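okay I have become a fake flower person and I need to talk about it

I used to be so snobby about them. my aunt had a dusty bunch on top of her fridge for my entire childhood and I swore never. and then I put one orange rose in one bouquet and now my hall closet is full of stems!!

so here is everything I know about doing an artificial bouquet on a round table, in no particular order, get a drink
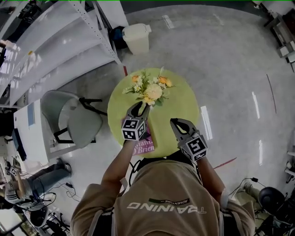
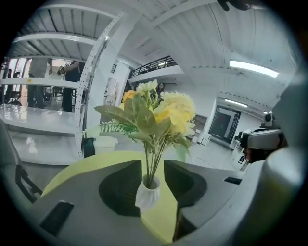

lime green underneath both times, I will defend that color forever

so, the tablecloth. everybody reaches for white or that oatmeal color and it's fine, it's safe. but fake leaves have a slightly flat green to them, and on a white cloth that is the first thing your eye lands on. put them over a really loud green and suddenly the leaves look soft and gray and almost real by comparison. I tried this by accident and gasped out loud in my own kitchen

my cloth came from Tavari, the fabric place in Skernumstead with the bell on the door that doesn't ring. it was the end of a roll. the woman cutting it said "are you sure" and I have never been more sure of anything

colors next! pale yellow, orange and cream is the combination I keep going back to. yellow is the big friendly one, orange wakes it up, and the cream keeps it from looking like a traffic cone. I've tried adding purple. I've tried adding purple more than once. I'm not ready to discuss the purple

one big bloom, please. just one. I know it's tempting to buy three of the giant ones because they're so pretty in the bin, but they fight. pick your favorite, put it in the middle, and let the roses sit off to the sides of it where they can be pretty without anyone shoving

small white daisies are the cheapest thing in the whole store and they do the most work. I tuck them anywhere I can see a gap. if you only have a tiny bit of money to spend, spend it on daisies and one good rose

greenery: get two kinds at least. something broad and something feathery. the broad leaves hide the plastic bits where the heads join the stems, and the feathery stuff sticks out past everything and makes it look like it grew that way. I let one piece of fern go way too far out to one side and every time I "fix" it I end up putting it back

I have a friend, Aatos Peltonen, who does this for actual weddings, and he told me to stop arranging in the vase. you build the bunch in your hand, flower by flower, turning it a little as you go, and then the whole thing goes in at once. changed my life. my old way was poking stems in one at a time like I was feeding a parking meter

his other rule is bend everything. fake stems have wire in them (most do, check before you buy) and they come out of the package perfectly straight like pencils. real flowers lean. give every single one a little curve, even the ones at the back

also bend the petals!! nobody bends the petals! squish the big bloom gently and let it open again. uncurl a couple of the outer ones. it takes a minute and the flower stops looking like it just got out of a box

vases. I love a white ribbed one so much. a plain smooth vase next to fake flowers can look a bit like a store display, and the ridges give you all these thin shadows that make the whole thing feel a little more handmade. I saw a gorgeous tall one at Rantala with ridges so deep you could grate cheese on it and I've been thinking about it ever since

narrow neck, always, for a small bunch. the stems hold each other up and you don't need foam or marbles or any of that. with a wide neck everything slides out to the rim and you get a bald spot in the middle. ask me how many bald spots I made before I figured this out (6. it was 6)

trimming: use wire cutters, do not use your nice kitchen scissors, I am now a person with bad kitchen scissors. hold the bunch up next to the vase first and see how much stem you really need. leave it longer than you think. you can always fold the end up inside the vase and it'll never show

for a round table I go lower than I would on a long one. people sit all the way around and they want to see each other. if I can put my elbow on the table and the flowers come up to about my wrist, I'm happy

and walk around it! a round table has no back! I did a whole arrangement once that was stunning from my chair and from the other side it was just stalks. my sister sat facing the stalks for an entire dinner and was very gracious about it

someone asked me whether it goes right in the middle. I like it a bit off, personally, nearer the far edge, so there's room left on the cloth for whatever else is going on that day. a book, a plate of something, my elbows

dusting, because somebody is going to ask. hair dryer, cool setting, held back a good way. do it outside if you can, I did it in the bedroom and regretted it. for anything sticky I use a soft paintbrush that's a little damp. the ferns are the worst, the ferns hold on to everything

and keep them out of strong sun. mine sat on a windowsill through one summer and the orange went a sad kind of salmon. I kind of like it now? but it was a shock

storage: I wrap each bunch in tissue and stand it up in a tall box. laying them flat squashes one side and then you spend an evening fluffing. I label the boxes by color and then put things back in the wrong box every time

cost, since I keep getting messages. my first good bunch was 9 stems and came out cheaper than two supermarket bouquets, and I've had it since last May. I've taken it apart and rebuilt it so many times that I don't think any stem has the same neighbors it started with

the best place I've found for single stems is the Asley market, the indoor part, all the way at the back past the lamps. go in the morning. they dump the new ones in buckets and you can stand there and build a bunch in your hand before you pay, and the guy does not mind at all, he gives opinions

(his opinion is always more eucalyptus. he's usually right)

I do still buy real ones! I love real ones! there's no smell with the fake stuff and I miss that. sometimes I cheat and stick a couple of sprigs of real rosemary in with them and people lean in and get completely confused

next up I want to try the same flowers with the same vase on a dark blue cloth and see if the yellow goes lemony or goes muddy. my guess is lemony. will report back

if you've got a bunch on your table right now, real or fake, please show me, especially if there's something weird in it. and if anyone has made purple work with orange I need you to tell me how, slowly, like I'm a child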